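Wurnwood Home & Table Forum > Kitchen and Dining > Table care
Cloth under the mug, or is it overkill?

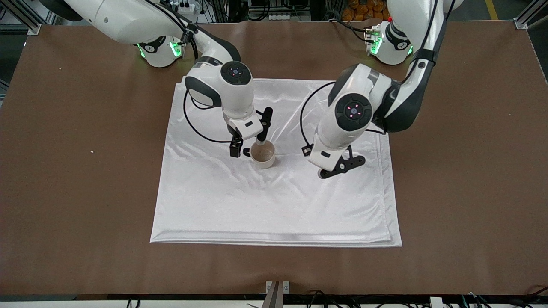 Reply 1 of 7
indholm_annie
Hello all, long-time reader and only a very occasional poster, so please be kind! We have a plain brown table, and I've gotten into the habit of laying a white cloth in the middle with my little beige ceramic mug standing on it. The cloth never lies flat for me. It wrinkles, and I usually end up folding the lower edge over so there's a double layer down near the bottom. My sister says I should give up and buy a cork coaster like a normal person, but I do love the look of white against the brown, and the mug looks so cozy there. Does anyone else do this? And does a cloth protect a tabletop at all, or am I just making laundry for myself?

Reply 2 of 7
Nikola Gajewski
Oh, I'm with you, Annie! I grew up with a cloth on every table in the house and a bare table still feels to me like somebody is moving out. As for protection, it depends on the cloth and on what you drink. Thin cotton will stop scratches from the bottom of a mug (run your finger around the foot, the unglazed ring on some of mine is like sandpaper) but it won't do much against heat. I put a square of felt underneath, cut 2 inches smaller than the cloth all the way around so it doesn't peek out.

Reply 3 of 7
clundus59
I'm going to be the grump here. A cloth is fine until you spill, and then it holds the wet right against the finish while you go looking for the paper towels. I lost a good patch of shellac that way one March and spent the rest of the month sanding. Coaster. Wipe it, done. If you must have a cloth, take it off after breakfast.

Reply 4 of 7
Nikola Gajewski
Clundus, I remember the shellac thread, and didn't you leave that cloth on overnight? I don't think Annie is planning on that. A spill you pick up right away has never hurt any table of mine, and I've been a very generous spiller over the years.

Reply 5 of 7
clundus59
Overnight, yes. Guilty. I still say coaster.

Reply 6 of 7
Henryk Górecki
Good morning from a fellow tea drinker. May I say a word about stirring? Half the drips on my tables came from the spoon, which I'd put down wherever I happened to be looking. Now I use a slim white stirrer and leave it standing in the mug until I'm ready to rinse both, and my cloths last a good deal longer between washes. It does mean a mug with a wide enough foot that it won't tip, and you want the cloth smooth where the mug goes, even if the rest of it is as rumpled as an unmade bed. For the wrinkles, Annie, iron it a little damp, from the middle outward, and hang it over a chair back for 20 minutes before it goes on the table. If yours has a bit of a shine to it, use the low setting and iron the wrong side. I ruined a lovely one of my mother's learning that.

Reply 7 of 7
indholm_annie
Thank you, everybody, this is so much more than I expected! I'm going to try Nikola's felt, and I'll iron on the wrong side, because mine is a tiny bit glossy and I would have gone at it with full steam. Clundus, I hear you, and I'll take the cloth up at night, I promise. I may keep the fold at the bottom though, I've grown fond of it. Does the felt go in the wash with everything else, or does it shrink?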